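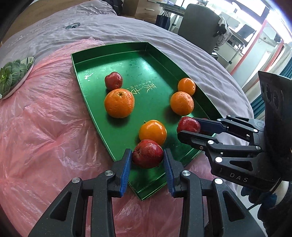 How much practice does a visitor need before working with two hand-held grippers at the same time?

Most of our guests needed a few minutes with one gripper in the right hand, then a few more with the pair. The first attempts with both hands should not be recorded.

Notebook, Tuesday. Visit of the Keltemard people.

Present from our side: Pavithra Fernandes, Jhosep Ñahui and me. Maribel Alvarado came with the guests, and also Ottar Engebretsen, whom I knew only from his e-mails. Flor Cáceres joined after lunch. I write this the same evening so that the details are not lost. Pavithra may correct me where I remember wrong.

The program was simple. Pavithra gave a short talk on how we collect manipulation data by hand, I showed the fruit task, and then everybody who wanted could try. The talk was planned for the morning and it became too long. Ottar had many questions on calibration and they were good questions, but the others had come to see something move. Next time I would start with the demonstration and put the talk in the middle, when people already have the feeling of the tool in their fingers.

The fruit task is the same as in our Trindolus notes: take one piece, lift it clear of the rim, hold it still, put it back in the tray, open slowly. With two grippers, each one takes its own piece and both must be in the air together before the first goes down. It sounds very easy. Maribel did the single version without any problem and then laughed at herself with two, since her left hand copied everything that the right hand did. Jhosep says this is normal and that he had the same in his first week.

Observations on the grasp:

Apples are harder than they look to a guest. People close on the upper part, where the skin curves away, and the fruit turns out of the pads. I asked them to go lower, to the widest part, and to bring the fingers in level with the tray. After this advice the drops were much fewer. Oranges forgive more. I think the dimpled skin helps, but we did not measure it, so it stays an opinion.

Everybody squeezes too hard. I did too when I began. Pavithra has a nice trick — she asks the person to say out loud the moment when the pads first touch, and to stop there for one breath. People who speak while they work close more gently. Ottar did not like to speak, so he counted in Norwegian.

The rim of the tray is a real obstacle. When a piece lies close to the wall, the outer finger must go between the wall and the fruit, and there is often no room for it. Two of the guests pushed the fruit to the middle first with a closed gripper. I said nothing and let them do it. Maribel asked later if a pushed piece counts as a failure. In our rules from last year it does, but I am less sure now. A robot which learns from these recordings should also know how to make room for itself. To discuss with Flor.

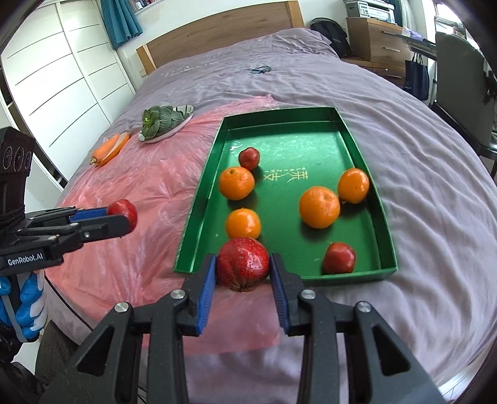

The pomegranate was Jhosep's idea and I was against it, I must admit. It is heavier than the apples we buy and the crown catches on things. But it was the most useful object of the afternoon. Guests saw at once that the strategy for an apple does not simply carry over. When the crown points sideways it gets in the way of a finger, so one has to think of the direction before closing. Ottar tried it from several sides and wrote down every one. He promised to send his list.

Remarks on the arrangement:

The cloth under the tray moves. When somebody presses down, wrinkles form and the tray slides a little with them. For training data I like this, as real homes are not flat and hard, but for a demonstration it confuses beginners, who think that the mistake is theirs. Perhaps a board under the cloth for the first round and without it for the second.

The plastic sheet shines a lot when the light comes from the window. Pavithra would keep it for variety. Jhosep would take it away. I have no strong opinion, only that we should write in the log whether it was there, and today I forgot this for the first recordings.

The cables got in the way two times. Both times the person was reaching across with the other arm. We need to say before the start: left hand stays left, right hand stays right, and if you want to cross, stop and ask.

Flor asked the question I had hoped would not come, namely how many of our episodes are really usable. For the fruit set we have 300 that passed the review, and the plan says 600 by the end of the project. I told her this directly. She was not unhappy, but she would like to see the rejected ones sorted by reason, and I agree that we should have done it already.

Maribel would like to bring the Giria students in a smaller group. I answered that it is possible if they come in the morning and if somebody from her side learns the task beforehand.

To do:
— rewrite the rule on pushing (me, after talking with Flor)
— cloth and plastic as separate fields in the log (Jhosep)
— shorter talk, calibration part as a handout (Pavithra)
— sort the rejected episodes by reason (me and Jhosep)
— wipe the finger pads with a damp cloth; one apple was bruised and the juice is sticky
— ask Ottar for his pomegranate list if he has not sent it when I next write to Keltemard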